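Search this blog
Type and hit enter

Fan, volume 2: I'm still not convinced

25/03/2026

I said last May that I would give Fan one more volume before I made up my mind about it, and then I let the thing sit on my shelf for the better part of a year, which probably tells you how the first one went. 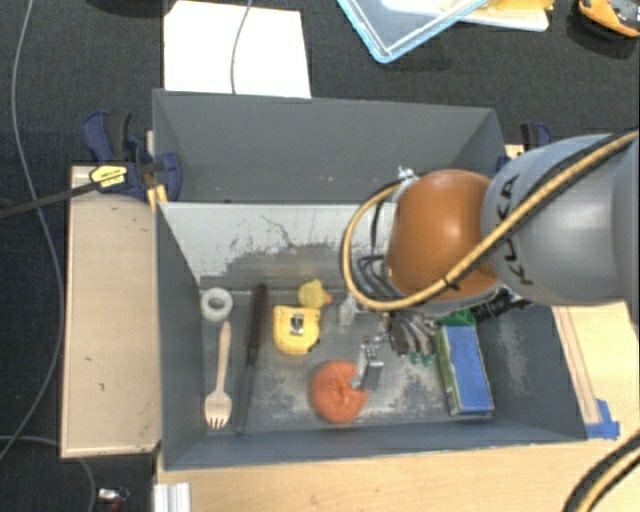
For anyone who hasn't run into it, Fan is the comic by Kęstutis Navickas about a girl named Jallar who transfers to a school in a rainy port town called Tilbridge and finds out that her homeroom is full of people who read her web serial. She wrote it under a different name when she was 13. She is ashamed of it. Her classmates love it, quote it at lunch, and argue about the ending she never wrote. She can't tell them who she is, so she joins their fan club and pretends to be a beginner.

That's a good setup. I'll give it that without any fuss. I bought volume 1 on the strength of the back cover alone, and the first chapter, where Jallar has to sit through a dramatic reading of her own worst love scene, made me laugh out loud on a bus.

Then the rest of volume 1 did the same joke over and over. Someone praises the serial, Jallar turns red, someone asks why she's red, she says she has a fever. By the end I wanted the school nurse to get involved.

Volume 2 is supposed to be where it gets good. I've been told this by people in the comments here, by the clerk who rang me up, and by the publisher, Trernik, who printed it on the wraparound band. I have a long list of series that are supposed to get good at volume 2, or 5, or 11, and I have noticed that the number always seems to be one higher than where I stopped.

So does it?

A little. The fever joke is mostly gone. In its place we get the club deciding to write the missing ending themselves, as a group, with votes. Jallar hates every idea and can't say why she hates them without giving herself away. There's a scene where the club president, a very tall boy who speaks only in complete paragraphs, explains to her what the author "really meant" by the broken lighthouse. She knows she put the lighthouse in because she had just been on vacation near one. She nods. It's drawn as four panels of her nodding, each a bit closer in, and it's the best page in the book.

What I don't buy is the scale of it. We're told in volume 2 that the serial had 2643 readers at its peak. Fine, that's a believable number for something a kid posted online. But then how does an entire homeroom in a small port town turn out to be obsessed with it? The book has had 164 pages in this volume to come up with an excuse and it doesn't even try. A cousin could have passed it around. A teacher could have assigned it by mistake. I'd have taken anything. Fans of the series tell me I'm not supposed to think about it, and maybe so, but the whole comic is about people who read too closely. You can't make a book about picky readers and then ask me to be a lazy one.

The art is where I go back and forth. Navickas draws faces very well and hands almost not at all. Everyone in Tilbridge seems to have their fists in their pockets or behind their back. Once you see it you'll keep seeing it, sorry. The town, on the other hand, is lovely: wet steps, boats with their covers on, a bakery that gets a full page for no reason I could find. I'd read a whole volume of just the town. I suspect the artist would rather be drawing it too.

I also want to complain about the translation, or the lettering, or whoever is in charge of the chat messages. The club has a group chat and it takes up a good part of chapters 8 and 9, and the type is so small I had to carry the book over to the window. Jokes don't land when you're squinting. One message seems to be attributed to the wrong character, unless it's a clue, and I've read it several times and can't decide. If it's a clue, it means somebody in the club already knows who she is. If it's a typo, I have spent more thought on it than the editor did.

And there's the ending, which I won't spoil beyond saying that a comment appears on the old serial, posted after chapter 985, from an account that has been silent the whole time. (Yes, 985 chapters. She wrote it between the ages of 13 and 15. When did she sleep? Another thing I'm not supposed to think about.) It's a cheap hook. It's a last-page text message hook, the kind I've complained about on this blog more than once. I turned the page anyway, looking for more, and found an ad for a volleyball series.

Will I read volume 3? I keep saying I want romance in these things to be earned, and so far there's hardly any romance in it at all, only the tall boy lending her an umbrella and making a speech about it. I like that better than I would like a confession. I don't trust it to last. The cover preview in the back shows the two of them standing very close together at a festival – hands out of sight, naturally.

I'm going to borrow the next one from the library when they get it in. I'm not paying for it until I know about that chat message.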